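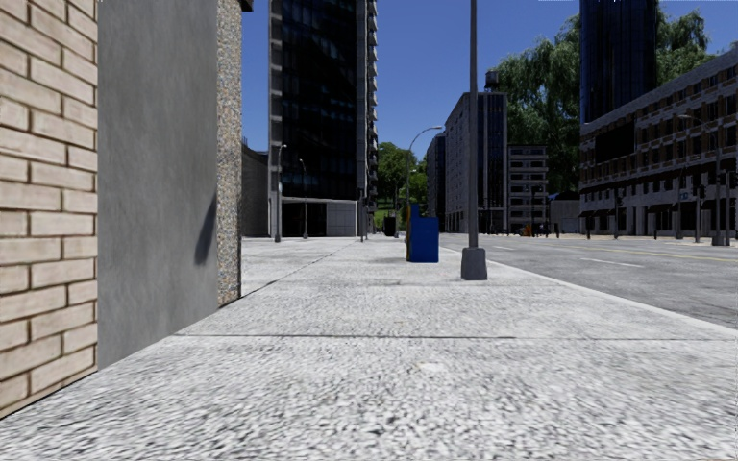
Pavement, brick wall, road.

4 min read

1/16
I've been walking to work since February, after a great many years of driving there, and several of you have very kindly asked how it's going, so I'm going to do this as a thread and I apologise in advance because I've never managed to keep one of these short. Put the kettle on!

2/16
The background is very dull. The car failed its MOT, the garage needed a part, the part took ages, and I had to get to work in the meantime. I looked at the bus times from Ustance and there was one that got me in far too early and one that got me in just too late. So I dug out my old boots (bought for a holiday, worn for one wet afternoon of it) and off I went.

3/16
According to my phone it's 3549 steps from my front door to my desk. I know that because I looked on the first morning, fully expecting it to say something heroic that I could complain about at lunch. When I told my sister she said she does more than that round the supermarket.

4/16
The first week was miserable and I won't dress it up. I wore far too much, got to work boiling, took it all off, then walked home with my arms full of jumper. I also had the wrong bag. I'd been using a lovely big shoulder bag for years without ever having to carry it further than the car park, and by the second evening my neck had gone completely stiff on that side.

5/16
So, bags. I went through three before I settled. The rucksack I have now is a Kiani, second-hand, a sort of tired green colour, and the only thing wrong with it is that the zip on the front pocket sticks if you've overfilled it. Lunch goes at the bottom in a box, shoes on top of that, then a cardigan round the edges to stop everything knocking about. I used to put the lunch on top. There was a soup incident and we'll leave it there.

6/16
Shoes next, as that's what I get asked most. I wear something comfy to walk in and keep a smarter pair under my desk, which I'm sure every other walking person in the world has been doing all along. Please don't spend a fortune. My first proper pair were from Arkia and they were really quite cheap in the end-of-season bin, in a shade of mustard nobody else had wanted. They've been through puddles all spring and they're still going.

7/16
Socks matter more than shoes, in my view, and I'll hear no argument on it. Wool mix, even when it's mild. I spent most of March in thin cotton ones with a plaster on each heel, wondering whether my feet were just a bad shape.

8/16
What I wasn't ready for was how much I'd like the in-between time. In the car I'd leave the house cross about the recycling and arrive at work still cross about the recycling. On foot I seem to have run out of things to say to myself about it by the time I'm past the dentist's, and then I'm just looking at people's front gardens. There's a magnolia on the corner of my road that I'd driven past for years. I'd honestly have told you it was a hedge. 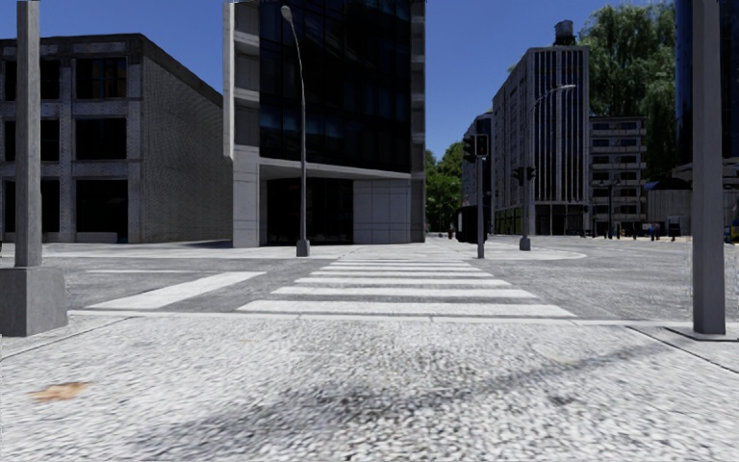
9/16
Timing! I leave at 7 and a bit, later if I've ironed the night before. Walking takes me almost 15 minutes longer than driving did on a good day, but on a bad day, with the roadworks by the bridge and everyone's school run, there's hardly anything in it. And there's no going round and round the car park with that horrible tight feeling in your chest because somebody in a van has taken two spaces.

10/16
Rain. I know, I know. It's what everyone brings up first and it was the thing I dreaded too. I can only say that being rained on when you're dressed for it is a different experience from being rained on when you're dashing from a car in a thin blouse. A coat with a proper peak to the hood makes all the difference, because then it doesn't run into your eyes. I still don't like it when it comes sideways. On those mornings I go the long way by the shops and use the awnings.

11/16
My one real extravagance has been breakfast. There's a little bakery on Zondlow Road that I'd never once been in (nowhere to park) and they do a cheese scone that is still warm if you get there early enough. I've told myself it's a treat for the end of the week. It has crept forward a day or two. I mention it because if any of you were hoping for a thread about weight loss, I'm afraid I've nothing for you!

12/16
A few people asked about listening to things. I tried podcasts and found I kept stopping dead to rewind, and then I'd miss my moment at the crossing and stand there like a lemon while everyone else went over. Music's fine. Mostly now I have nothing on at all, or I ring my mum, who is up with the birds and likes to hear what the weather's doing where I am even though it's the same as where she is.

13/16
Dark evenings I'm still working out. It was properly dark going home when I started and I didn't enjoy the stretch behind the sports ground, so I stopped using it and stuck to the main road where there are shops open. It's noisier and I think it's slightly longer, and I don't mind at all. I bought a clip-on light for my bag as well. It has three settings and one of them is so frantic that a cyclist asked me if I was all right.

14/16
Things I've given up on, for completeness. Carrying a laptop home every night (I asked if it could stay in my drawer, and it could, and I can't think why I hadn't asked before). Carrying an umbrella and a travel mug at the same time. Trying to beat my own time, which made me grumpy with slow people, most of whom were somebody's nan. And white trousers between October and May.

15/16
The car's mended, by the way. It's been mended for ages. I use it for the big shop and for going over to see Mum, and it did feel very odd the first time I got back in and had to think about where the wipers were. I haven't had any sort of conversion and I don't go about telling drivers off. If it's pelting down and I've slept badly then I drive, and I don't feel guilty for more than a minute or two.

16/16
Anyway, if you're thinking about it, pick a mild week, do it one way only, and get a lift or a bus home. That's how I'd start if I were starting again. Do tell me your routes and your bag arrangements, I really do read them all, and if anybody knows how to get mustard suede clean I'd be ever so grateful, as I've tried the little brush and it's only moved the mud about.

Related
Packed lunches that survive a rucksack
Our front gardens thread: the replies
Is a second-hand coat worth reproofing?
What to grow in a north-facing window box
Cheese scones, three ways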